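Notas para la charla, lunes, 5 de marzo de 2018

**Diapositiva 1. Saludo**

Buenas tardes. Me llamo Jasmina Begović y diseño niveles para juegos de móvil. Pido disculpas por mi acento, si hablo demasiado rápido me hacen una señal con la mano.

**Diapositiva 2. El juego**

- Skornport es un rompecabezas de barcos y muelles. Una partida dura pocos minutos.
- Salió en diciembre con 190 niveles.
- Decir despacio: hoy hablo solamente de la dificultad, no de los anuncios.

**Diapositiva 3. El nivel 41**

En este nivel perdíamos a muchos jugadores. De 1000 personas que lo empezaron, 577 no lo terminaron el mismo día. Nosotros pensábamos que el problema era el tiempo. Ludmila Matoušek miró las grabaciones y vio otra cosa: la gente movía primero el barco grande, y después ya no había salida.

(Pausa. Beber agua.)

**Diapositiva 4. Lo que cambiamos**

- El barco grande empieza ahora bloqueado durante tres turnos.
- Quitamos una grúa del muelle norte.
- El botón de deshacer es gratis hasta el nivel 50.

Con la versión nueva, de otras 1000 personas se quedaron sin terminar 389. Todavía es mucho, lo sé.

**Diapositiva 5. Consejos**

Prueben cada nivel con alguien que no lo conoce, y no le expliquen nada. Yo hablaba demasiado en las pruebas, y así los datos no servían. Apunten también el primer movimiento, no solamente el resultado.

Si queda tiempo, contar lo del nivel 12. Si no, pasar directamente a las preguntas.

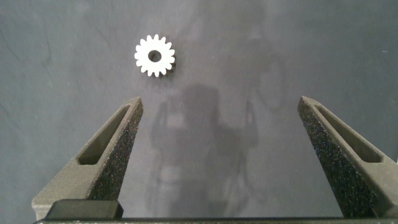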